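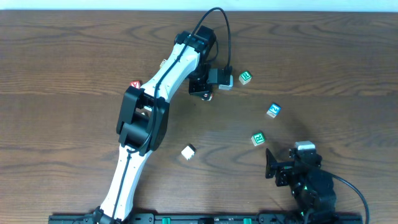 Alarcón

About us

Kokine is a small company that sells and lends alphabet blocks, number blocks and picture blocks for young children. We started with one table and a box of secondhand cubes, and the business is still built on those two things.

Our blocks are small enough for a child to pick up with one hand. Some have letters, some have numbers and some have a simple drawing for children who aren't reading yet. We keep 3,000 blocks in stock. Schools and daycare centers can borrow a set for 10 weeks, and families can buy one outright.

Every set that comes back is tipped out on the table and sorted before it goes out again. We check the corners, look for faded printing and put the letters back in order. Duplicates are normal – a full set has more than one R, and the same goes for every common letter. Blocks that are too worn to lend go into the bargain box by the door.
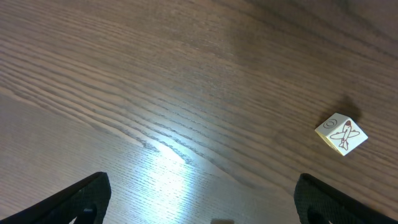

The picture blocks are the ones people ask us to replace most often. Airplanes go missing more than anything else, so we keep spares. If your set is short a block, write to us with the letter, number or picture you need and we'll mail it out. There is no charge for the first replacement.

Our largest lending set is called Prosidance. It has 200 blocks and comes in a canvas bag with a printed checklist. The smaller one, Rorker, has 40 and suits a single family or a waiting room. Both can be reserved from 8th September, and sets for the fall term go out in October.

We don't have a store, but you can pick up an order from the workroom if you write first.

Related
Borrowing a set for your classroom
How to clean painted blocks
Replacement letters, numbers and pictures
What's in the bargain box

Contact | © Kokine | Back to top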